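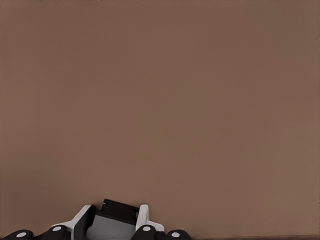
Frozen shoulder, known in medical writing as adhesive capsulitis, is a condition in which the shoulder joint becomes painful and gradually loses its range of movement. It develops when the capsule of tissue surrounding the joint thickens and tightens. The condition is most often seen in people between the ages of 40 and 60, and it affects women more often than men.

14 shares | 3 comments

Signs and course

The condition is usually described in three stages, although the boundaries between them are not sharp. In the first, or freezing, stage, pain increases over weeks or months and is often worse at night. In the frozen stage the pain may ease, but the joint remains stiff, and ordinary tasks such as fastening a seat belt or reaching a high shelf become difficult. Movement returns slowly during the thawing stage. The whole course commonly lasts from one to three years, and some people are left with a mild loss of movement.

Causes

In many cases no cause is found. The condition may follow an injury, surgery or any period in which the arm is kept still. People with diabetes are at higher risk, and their symptoms tend to be more stubborn. Thyroid disease is also associated with the condition.

Diagnosis

Diagnosis rests mainly on the history and a physical examination. A typical finding is the loss of outward rotation, both when the patient moves the arm and when the examiner moves it. X-rays are generally normal but may be taken to rule out arthritis - a common source of similar complaints.

Treatment

Treatment depends on the stage. Pain relievers and gentle stretching are the usual first measures, and forceful exercise is generally avoided while pain is severe. A steroid injection into the joint can reduce pain in the short term. Where stiffness persists, the capsule may be stretched with fluid, manipulated under anesthesia or released by keyhole surgery.

Traditional practice

Heat and massage have long been used for shoulder stiffness. In the Plarkia valley, warmed bags of barley were laid over the joint at bedtime, a custom recorded by the local historian Raymonde Lévesque in a pamphlet printed in 500 copies. Her account also mentions a swinging exercise, done with the arm hanging loose for 5 minutes each morning, that resembles the pendulum exercise taught in many clinics.

See also: Rotator cuff tear; Bursitis; Shoulder replacement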